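Owino Field Notes
Thursday, 8:40 am – posted by Owino

Thread on the Tristex trial, for those of you who keep asking whether I'd pay for it. I've had it for 17 days. Short version: I'm not renewing yet.

14 shares · 9 comments

The pitch first. Tristex is a subscription from Jeserov. You get a library of simulated pick-and-place setups, some objects to drop into them, and a planner that is supposed to work out the grasps for you. The sales page says "ready for the shop floor." Remember that phrase.

Setup took most of a morning. The installer wanted a graphics driver older than the one I had, and the error message just said "failed." Support did answer, I'll give them that. They sent me a link to the page I was already on.

3 comments

Pricing: $300 a month for one seat. The object library is extra if you want more than the starter pack. The starter pack is thin – you will be sick of the same few items by the end of the first week.

22 shares · 6 comments

I also have a Sotora license, so I could compare. Sotora looks worse and loads slower, but it tells me what friction values it's using. Tristex hides them behind a slider marked "grip realism." Realism compared to what? I asked. Still waiting.

Now the part I did like. Moving the viewpoint is easy, the arm models are clean, and I could get a cluttered pile onto a pedestal without writing any code. If you teach a class, that may be enough for you. 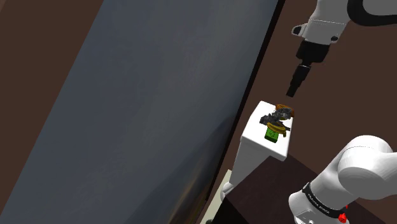
But clutter is where I wanted the planner to earn its fee. I ran the same pile 6 times with the same settings and got 2 different answers for which item to go for first. Maybe there's a random seed in there somewhere. If so, let me set it!

11 shares · 8 comments

The log doesn't help either. It gives you a score for each grasp and no word on how the score was made. My contact form question about that got a brochure back.

So: fine for demos, fine for slides. "Ready for the shop floor" is a claim I'd want to see on a shop floor, with greasy parts and bad lighting, before I spent another month's fee.

Jeserov says an update is coming in October. I'll look at it then, on the free tier.

5 comments

© Owino Field Notes · Contact · Back to top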